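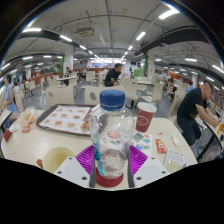
Musculoskeletal Care, Handout 4: The sprained ankle
Ketport School of Nursing and Allied Health
Notes by Noeline Katene, for use with the practical session

Read these before the practical. Last year's group read them afterwards and spent a lively hour bandaging the wrong ligament.

1. What has been hurt

Most ankle sprains happen when the foot rolls inwards and the weight of the body carries on without it. The ligaments on the outer side take the strain. The one at the front (anterior talofibular) usually goes first, then the one running down to the heel bone (calcaneofibular). The ligament at the back is rarely torn unless the ankle has been dislocated. Sprains on the inner side are less common, and the deltoid ligament there is strong enough that you should wonder what else has been damaged.

Grades, for what they are worth:
Grade I: fibres stretched, mild swelling, walks with a grumble.
Grade II: partial tear, bruising, walks badly.
Grade III: complete tear, joint unstable, would prefer not to walk.

Patients do not arrive labelled. On the first day everything is swollen and sore, and a confident grade is mostly a sign of a confident grader. Examine again after a few days if you can.

2. Does it need an X-ray?

Learn the Ottawa ankle rules properly. An ankle X-ray is called for if there is pain near either malleolus, together with any one of these:
- bone tenderness at the back edge or tip of the lateral malleolus
- bone tenderness at the back edge or tip of the medial malleolus
- unable to take four steps, both straight after the injury and when you see them

A limp counts as a step. So does a step taken while swearing. For the midfoot, feel the base of the fifth metatarsal and the navicular. The rules are less dependable in someone who is drunk, has reduced feeling in the legs, or has another injury that hurts more.

Press up the fibula as far as the knee as well. Maxine Mudgway will show you why with the Predley films, which she has been waiting all term to do.

3. The first week

Protect the joint, keep it raised when sitting, and use a compression bandage if it is comfortable. Ice may help with pain: wrap it in a cloth and take it off after 20 minutes at most. Simple pain relief as appropriate. Check for allergies, stomach ulcers and kidney trouble before anyone mentions ibuprofen.

Complete rest is popular with patients and does them little good. Most mild and moderate sprains do better with early, gentle movement. Start with drawing the alphabet in the air with the big toe. Capitals are fine.

4. Getting back to normal

Strength comes back sooner than balance, and balance is what gets skipped. Begin with standing on one leg for 30 seconds, eyes open, near something solid. Then eyes closed. Then on a cushion. Heel raises and resisted turning-out of the foot can go alongside. Hopping and changes of direction come before sport, whatever the coach says.

A previous sprain is a strong predictor of the next one. A brace or tape is reasonable during the return to play.

5. For the practical

Work in pairs, shorts or loose trousers, clean feet please. Read chapter 7 of Faulkner, and skip the section on plaster. Reda Naciri has the bandages; Shona Cosgrove has the sign-off sheets and will not accept them in pencil.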